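Tierney: where to watch old movies, by country

README, last touched Monday, March 29, 2021

Tierney is a plain list of older movies and the streaming services that carry them, country by country. It began as a spreadsheet two people used to settle arguments about whether a certain ski comedy was on anything. The argument is still open. The spreadsheet got out of hand.

What's in it

titles.csv has 1,287 rows, one per movie. Of those, 1,073 have at least one place to stream them in at least one country. Most of the rest are rentals, and a few seem to live only on tapes in somebody's garage.

offers.csv lists service, country, price type and the day we last checked. Six countries so far. If yours is missing, send a pull request – we are not going to guess what Portugal gets.
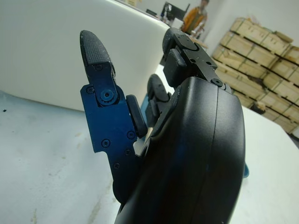 Columns that need explaining

title_us is the name on the American poster. title_other holds whatever it was called elsewhere, and some of these are spoilers. We left them in.

year is the year of first release in a theater. Festival showings don't count, however much the director's fans write to us.

cut says "theatrical", "TV" or "unknown". The third value is the popular one. Services rarely say which version they have, and the running time on the page is often the running time of something else.

mood was Ruairí Ó Dálaigh's idea. It is filled in for 336 titles and then stops, in the middle of the letter G. Please don't train anything on it.
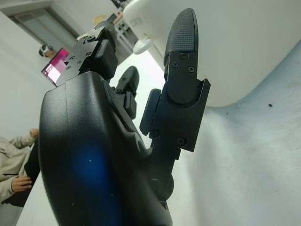

Robotic hand, black palm housing, fingers up.

How the listings were gathered

By hand, mostly. Aidan Ó Gríofa wrote a script called Jiteo that checks each link and flags the dead ones. It can't tell a movie from its remake, so every hit on a title with a remake gets looked at by a person, usually late at night. Pleltevness, the older script, is still in the repo under /attic. Don't run it.

Listings change on the first of the month. December is the worst, when everything with snow in it moves behind a different paywall and comes back in the new year with a worse thumbnail.

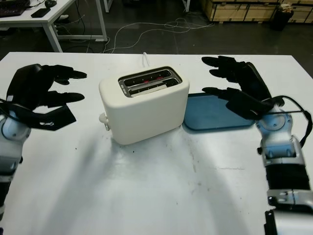

Prices are in local currency and leave out tax. Free trials are marked "trial" and are not counted as free, after a long thread that you can read in the closed issues if you have an afternoon to lose.

Known problems

Sequels sometimes inherit the cast of the first movie. Anything with an exclamation point in the title sorts wrong. Skandimmont, the search page built on this data, shows a cached copy, so check the date column before you plan a whole evening on it.

License

Use it for what you like, with credit. Corrections go in the issue tracker, one movie per issue, with a link.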